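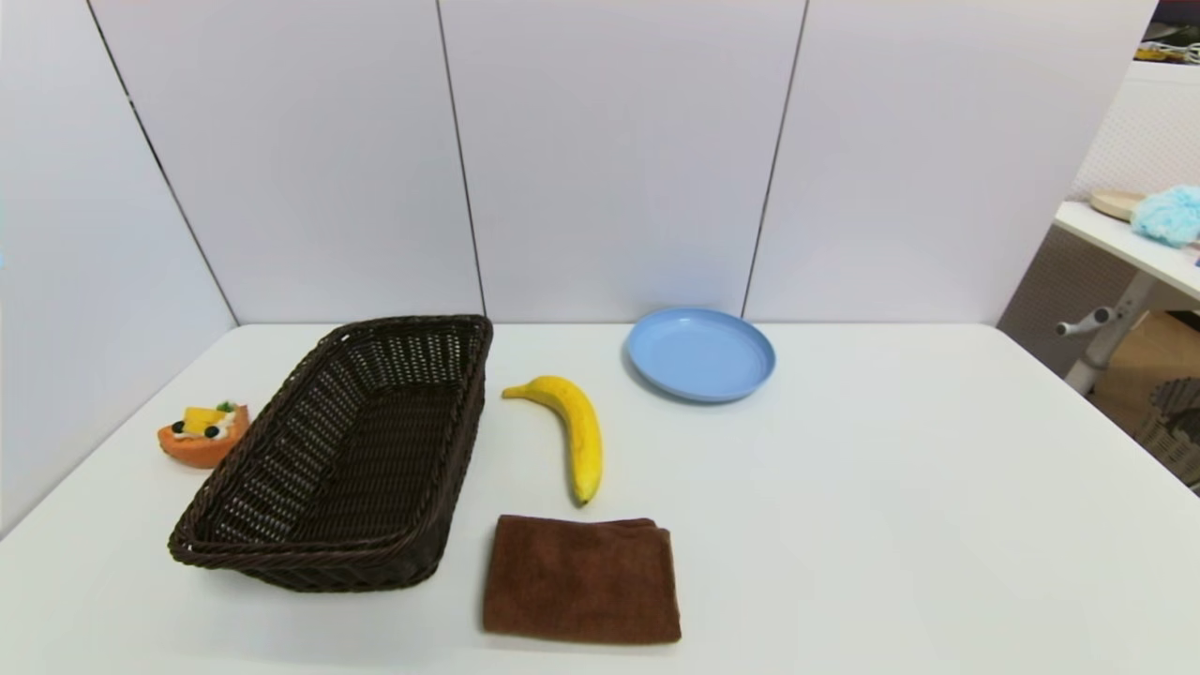 Basket, banana, plate, towel. And cake, sort of.

So the basket has landed on the white table again, and I've decided this is the fall I finally figure out what it's for.

If you've been reading for a while you know I have a thing about baskets. I buy them the way other people buy candles. I see one, I think "oh, that would be perfect for..." and then I never finish the sentence, and I come home with a basket. This one came from Drummond, the secondhand place out past the Stirinthorpe exit, on the same trip where I swore I was only going in for a lamp. (I did not get a lamp.) It's dark brown wicker, a big long rectangle with a thick braided rim, and I loved it right away because the rim feels so good in your hands. That is a silly reason to buy a basket and I stand by it.

Its first job was mail. Terrible idea! A basket that size doesn't hold mail, it swallows it. I lost a dentist reminder and a perfectly good coupon in there and found them both a month too late. Then it went by the front door for shoes, and everybody just kicked their shoes off next to it. Then it spent the whole summer on top of the fridge holding bags of chips, and I couldn't see the braided rim from down on the floor, so what was the point?

Now it's going to be the tea basket. I've been wanting one since I stayed at the guesthouse in Nellulau a couple of years back. Every afternoon a basket showed up outside my door with a cloth in the bottom, a plate, a piece of fruit and something sweet, and you carried it wherever you wanted to sit. I took mine down to the dock every single day. I have thought about that basket more than I've thought about the rest of the trip, and the rest of the trip was lovely!

My plan is to copy it as closely as I can with what's already in the house. No shopping. I mean it this time.

The cloth was easy. I have a dark brown towel that has gone a little fuzzy and frayed, and it's too small to be useful after a shower and too nice to cut up for rags. Folded into a square it makes a good soft bottom for the basket, and brown on brown means I won't care about drips. I did think about using a proper tea towel, the striped kind, but mine all have stains I'd have to look at while eating.

The plate took me longer. My good plates are heavy and I've already chipped two of them carrying things outside, so I went with the light blue plastic one. I like a little blue next to all that brown, and if it slides off my lap onto the patio I can pick it up and go on with my life. It's round, and the basket isn't, so I still have to work out which end it goes in. Flat on the towel? Standing up along the side? I go back and forth on this more than a grown woman should.

The banana is the fruit because a banana is always the fruit at my house. And the slice of cake is from the play kitchen box, orange sponge with white cream and two dark blue berries and a tiny green leaf, and I'm using it as my stand-in while I sort out the arrangement. Real cake does not survive me sorting out an arrangement. I've tested this.

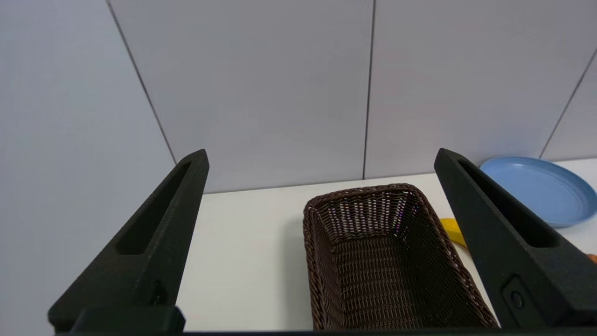
Drurkititz Post, No. 348

One thing I want to say about wicker, and then I'll move along. Look down into the inside of it! All that weaving, over and under and over, and you can see light coming through the little gaps on the far side. I love that about it, and it's also the whole problem, because anything small enough will find a gap and leave. Crumbs, mostly. My old picnic basket left a trail of cracker bits from the kitchen to the car. That's the other job for the towel, and I might even fold it a different way so it comes up the sides a bit.

For cleaning, I turn the basket upside down over the sink and give it a few good smacks, then go over the weave with a dry paintbrush, one of the cheap wide ones. If it's really grubby I wipe it with a damp cloth and leave it somewhere breezy. I don't soak it. I soaked one once and it dried into a shape I can only call thoughtful.

Packing order, as of this afternoon: towel first, then plate, then whatever's sweet on the plate, then the banana last and off to the side where nothing can lean on it. I tried banana first and I don't recommend it. You end up fishing around underneath everything, and the plate tips, and if that cake had been real I would have been wearing it.

I'd still like to find room for a mug. The guesthouse used a little flask, and I have one somewhere, I think in the box with the camping stuff, behind the fan. A mug with a lid might do it. If any of you have one that doesn't leak when it's lying on its side, please tell me in the comments, I've been let down by 6 of them and I'm running out of cupboard.

A few of you asked after the last post whether I'd ever do the lamp corner. Yes, yes, I will, as soon as there's a lamp. I'm hoping for November, when Drummond usually clears out the back room and everything gets cheaper. If I come home with another basket you are all allowed to say something.

In the meantime the kettle's on and I'm off to look for that flask.

Posted October 9, 2023, under Kitchen, Baskets (again)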